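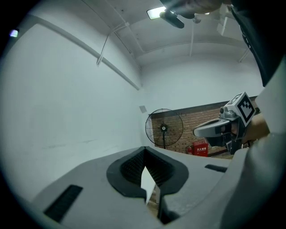 Two Grippers and a Month to Kill: the Wandura Hand Kit

Last updated: December
By staff writer, Stolness bureau

First thing you notice is the weight. Less than you'd fear. By lunchtime, more than you'd like.

The Wandura kit is a pair of hand-held grippers for recording manipulation work without a robot in the building. You hold them, you do the job, the software turns your hands into training data. Plenty of outfits sell something along these lines now. Wandura's pitch is price: 3667 dollars for the pair, case included. We had ours for a month.

Light gray shell, curved, smooth. Silver-gray jaws. On top a white cube mount with a black-and-white marker pattern printed on it, the part the tracking cares about most. Keep it clean. Keep your sleeve off it too, baggy cuffs cost us a whole morning of takes before somebody rolled theirs up.

Setup

Quick start card says 5 minutes. Took us 60. Most of that was the calibration, which wants you to wave each gripper slowly through a figure eight until the app chirps. Ours did not chirp. Then it chirped twice. Restarted, fine after that, and the second gripper went through first try.

The app itself (Plistine, sold seperately after the trial runs out) is plain and quick. Big record button. Takes pile up down the left side, you bin the bad ones with a swipe. No undo on the swipe. We asked for one.

In use

Good at: boxes, folded towels, cups, anything with a bit of bulk. The jaws close evenly and the trigger has a nice long pull, so you can ease off halfway without dropping what you've got. Cards and paper sheets are another story. You learn to come in at a slant and pinch the edge. Slow going at first. By week two our newest tester was doing it while talking.

Two people can work the same space, each with a gripper, and tracking mostly copes. Mostly. Stand too close and one marker hides the other, and the app drops the take with a sad little tone. Arm's length apart and the problem went away.

Battery is decent. Charging is not. One cable per gripper and the ports are fussy about the angle, so check the light before you walk off. We didn't, once, and lost the afternoon.

The numbers

We logged almost 3000 takes over the month. Wandura's support desk in Azar answered mail the same day, usually in the evening, and sent a replacment jaw pad without an argument when one of ours started peeling. The manual needs work. The section on room lighting contradicts itself inside one page: one paragraph wants every lamp on, the next says avoid overhead glare. We left the ceiling lights on and got on with it.

Gripes

Handle is sized for large hands. No small grip in the box. The case foam sheds. The trial of Plistine starts counting the moment you open the app, so don't open it just to have a look around like we did.

Who should buy it

Small labs, college groups, anybody with lots of hands and no arm to bolt to a table. If you already own a tracked system you like, the upgrade is hard to justify at this price. Starting from zero, it's an easy yes, provided you budget for the software as well. Wandura says a smaller handle is coming. No date given, and no word on whether current owners can swap.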